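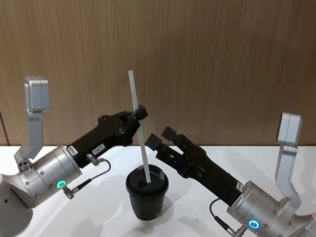

Black paper cup on a white tabletop.

Old Papers in the House: What Works and What I Doubt

Every old place in Nonderero seems to come with a box. Mine was behind the water heater and held rent receipts, a ferry timetable and a map of the harbor streets before they were renamed. Everyone I asked had a trick for looking after that sort of thing. I tried a few on papers I didn't care about, and I don't think much of most of them.

White gloves. They look good on television. In cotton gloves I tore the corner off a receipt, and I've never done that with bare hands. Wash, dry them well, skip the hand cream.

Bread for cleaning. You'll hear that a ball of soft white bread lifts dirt off old paper. It lifts a little and leaves crumbs, and crumbs bring bugs. A soft, dry brush does more. Work from the middle out and stop when it stops helping.

Tea bags against the musty smell. I gave this nine days in a closed tub. The papers smelled of mildew and tea. Leaving them spread out in a dry room, out of the sun, did better — slow, but it did something.

Ironing creases. No. Put the sheet between two pieces of plain blotting paper, lay a heavy book on top and forget it until next Wednesday. If it cracks when you try to open it, leave it folded.

Tape. Old tape is the worst thing in my box, and the new kind sold as "safe" makes me wonder who has waited long enough to know. Put torn pieces together in a clear polyester sleeve.

Attics and basements. People swear theirs is dry. Set a cheap humidity gauge in there before you believe it. Mine read 80 percent in September, so the box now lives under the bed.

Stories that come with the house. The seller told me a smuggler named Hermenegildo Palacios lived here and dug a tunnel to the harbor. The name is on 37 receipts, all paid on time. I've found no tunnel, only a coal chute. Write such stories down anyway, with who told you, but keep them on a separate sheet from what the papers say.

Numbering. Use a soft pencil, on the back, near the edge. Don't trust an old number to mean anything, either. My map is marked 3712 in blue crayon, and I have heard four explanations for it, each from someone who was quite sure.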